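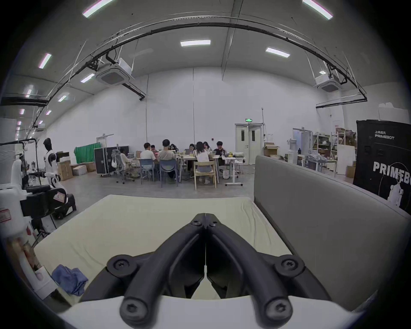 Round the long table in the big room, cream cushion and blue cloth nearer to hand.

Hinitz House, users' meeting, July
Minutes taken by Minoru Fukuda

Present: people from Zultico, Kubo and Ralent, and those of us who rent by the desk. Apologies from the upstairs studio, who sent a kind note and a lemon cake, and the cake was dealt with under item 1.

1. Welcome and last minutes
We started a little after four, once everyone had found a chair and a patch of table for their laptop. The last minutes were agreed with one change: it was Kubo, and not Ralent, who gave us the kettle, and I am sorry to both for muddling them. Thanks were recorded for the kettle, which has been in use ever since.

2. The long table
Everybody is fond of the long table and there was a good deal said in its favour. It is pale, it lives in the middle of the room, and it has become the place where people eat, meet, sort their post and leave things they mean to come back for. The last of these took up most of the discussion. Papers get left from one day to the next and then the next person has to decide whether they matter. Zultico suggested a tray at one end for anything without an owner, to be emptied on a Sunday evening when the place is quiet. This was liked. There was a longish detour into what colour the tray should be, and we left that to whoever buys it.
Agreed: laptops and cups may stay out during the day, and the table is to be clear by the time the last person goes home.
Action: Zultico to find a tray.

3. The cream cushion
We had hoped to settle this one and got some of the way. The big padded cushion (some of us call it the mattress, and I have given up trying to be consistent) is comfortable and much used at lunchtime, but it is a pale thing to have near a concrete floor. The cover has gone a bit wrinkly as well. Ralent asked whether a fitted cover could be made, and had gone to the trouble of getting a price, which came to 71 pounds with the sewing included. People thought this fair. One of the desk renters felt that a throw would do just as well and offered to bring one from home so that we could try it first. We were all rather pleased with that offer and accepted it.
Agreed: try the throw until the next meeting, then decide about the cover.

4. The blue cloth
Nobody present claimed the blue cloth. It has been sat on, folded, moved aside and bunched up again more often than I could record here, and opinion was divided on whether it is a blanket or a dust sheet. Please, if it belongs to you or to a friend of yours, come and say so. Otherwise it will be washed and kept on the shelf by the door for anyone who feels the cold, there being plenty of people who do in a room with ceilings like ours.
Action: Minoru to wash it, on a gentle setting, as firmly advised by Kubo.

5. Echo
This item ran for 20 minutes and could have had longer. With the high ceiling, the white walls and the hard grey floor, two conversations at once can be hard work. Kubo would like a large rug under the table. Ralent worried about crumbs and chair legs, and would sooner see curtains. We have nearly 500 pounds left in the furnishing pot, so both are possible if we shop sensibly, though not in the same month.
Action: Kubo to bring rug samples. Ralent to measure up for curtains and to borrow the tall ladder from upstairs.

6. Any other business
The side door sticks again. Somebody's umbrella is in the sink. Could whoever waters the fern please stop, as it turns out there are 2 of us doing it.

Next meeting as usual, at four. Zultico will bring biscuits.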